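Kitchen robot takes shape at the Stondthorpe shed

Tahira Janjua here with a quick one from the workshop! The El-Sayed arm is up and running in our simulated kitchen, and I've spent most of March fiddling with its reach over the table.

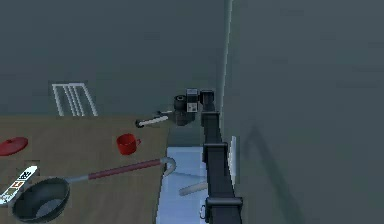
I've still got 4 joint settings to sort, and Evero (our control program) sulks if I change two at once. I'm giving the mug and the frying pan 200 practice runs each, then it's on to the bigger room, with the ball and the red lid on the table. 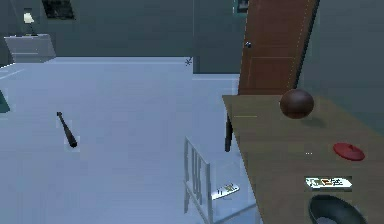 Come and have a go

Avley bench, from 8.30 in the evening. Bring a laptop!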